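4. Limpeza e secagem da bancada

1. Retire tudo de cima. O rótulo do selante Damach promete proteção "total"; trate a promessa com reserva e limpe depois de cada uso.
2. Dilua uma medida de detergente neutro em 500 ml de água. Mais produto só deixa película.
3. Passe o pano sem esfregar e seque a borda frontal. 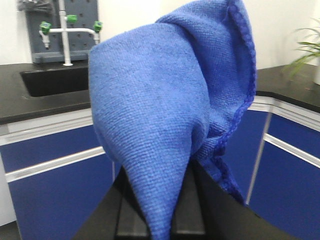
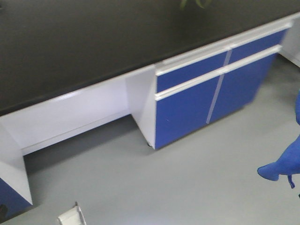
Fig. 7: pano azul de microfibra (primeira foto); bancada preta sobre armário azul e branco (segunda foto).

Nota: o fabricante fala em 900 ciclos de limpeza sem perda de brilho. Não encontramos o ensaio.

Cuidado: não use lixívia nem esponja abrasiva, mesmo que o vendedor diga que aguenta.

4. Espere a superfície secar antes de repor os objetos.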